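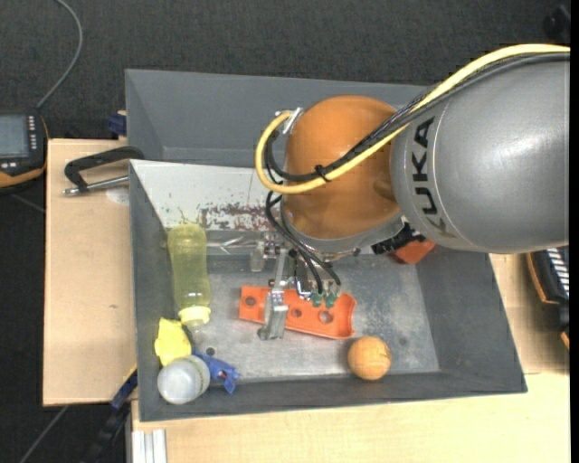

Vomarley Allotment Association
Minutes of the meeting held 17 July 2022

Present: Darren Cropper (chair), Sze-wing Cheung, Chun-hung Lau, Stella Shirima
Apologies: Yen-ting Siu

1. Minutes of the last meeting
Agreed as written, with one correction: the plot given up in the spring was 14, not 41.

2. Water
Stella reported that the tap by the Ivden Lane gate is still dripping. The plumber quoted $491 to replace the standpipe. Agreed to go ahead. Hoses are not to be left running unattended until the work is finished.

3. Waiting list
There are 53 names on the list. Six have not answered two letters and will be taken off at the end of August.

4. Paths
Chun-hung asked that the main path be mowed before the open day. Darren will do it if the mower is back from repair. Edging to be left to plot holders.

5. Any other business
Sze-wing has spare leek seedlings. Bring your own pots.
The compost delivery was short by two bags and Darren will call the supplier.

Next meeting in August, date to be posted on the shed door.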